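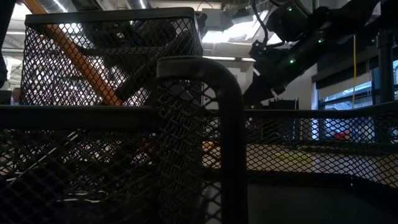

The arm at the basket, behind its mesh.

In Defence of the Grease Gun

May 4, 2021

There is a particular silence in a meeting when someone asks who looks after the robot. Everyone knows who bought it. Everyone knows who spoke at its unveiling, and there is a plaque by the door in case we forget. But who wipes it down, who checks the bolts on the gripper, who has the key to the cabinet? At this point people become very interested in the biscuits.

I have worked alongside the cell we call Gremetti for long enough to have opinions, and the main one is that we have our spending the wrong way round. The arm was expensive, and so it was installed by people in matching jackets who stayed a fortnight. Looking after it was cheap, and so it was given to whoever was standing nearest. At our Hukov site that was me.

The handover document runs to 445 pages. I have read most of them, some on purpose. There is a whole chapter on safe lifting of the crate it came in. The crate went for firewood that October. On the matter of how the cable along the arm should hang when the thing is reaching down into a basket, the manual gives one drawing, in which the arm is standing bolt upright like a guardsman and the cable isn't shown at all.

That cable is my case in miniature. It has to have slack, or it pulls at the connector every time the arm stretches. Too much slack and it makes a fine big loop that will catch on anything it meets. The right amount is somewhere between the two, and you find it by running the arm slowly through its worst reach and watching, then moving a clip, then watching again. It takes most of a morning. There's no box for it on the maintenance sheet, so as far as the company is concerned I spend those mornings doing nothing.

Then there are the lights. Our arm has little green ones along it, and visitors adore them. Green means the joint is powered and has no complaints it knows how to express. It doesn't mean the fingers are still square to each other, or that the basket is where the program believes it to be. I once watched it reach with perfect confidence for a place where the basket had been before lunch, every light as green as a lawn. A basket nudged by a broom is beyond its powers of worry.

The mesh deserves a word too, if only for the amount of my life I've spent looking through it. I approve of the fence. I have all my fingers and would like to retire with the set. But it was plainly laid out by someone who pictured the robot working and never pictured anybody mending it. The gate is on the side furthest from the parts that need attention. To see the gripper properly while it moves you stand outside and squint through diamonds, shifting your head from side to side like a pigeon. A clear panel at eye height would have cost less than the plaque.

The firm that services these things, Sarell, will happily send a person. The contract allows us 5 visits a year, and a very good visit it is: they greased what wanted greasing last time, changed a worn pad, and reset the counter, which had got to 3,066 cycles since anyone had last thought about it. Then they drove away. My quarrel is with what we tell ourselves in between, namely that a machine under contract is a machine being looked after. A car with a booked service still needs somebody to notice the tyre.

What would I have instead? Nothing grand. Grgić, the smaller workshop on the other side of the yard, has an older arm than ours, uglier, with paint missing, and a school exercise book tied to its fence with string. Anyone who touches the arm writes down what they did. Some entries are useful, such as "clip moved one hole up, do not move back". Some are rude. One merely says "noise again". Ours is logged in a maintenance system that needs two passwords and signs you out after 900 seconds, so nobody writes in it about a noise.

I'd give one named person an hour in the week for each cell, with the arm stopped and the cabinet locked off, and I'd call it work. I'd have a mark painted on the floor for the basket. I'd put the spare pads in a drawer near the gate, where at present we keep the leaflets from the unveiling. And I'd buy an exercise book. I have offered to supply my own string.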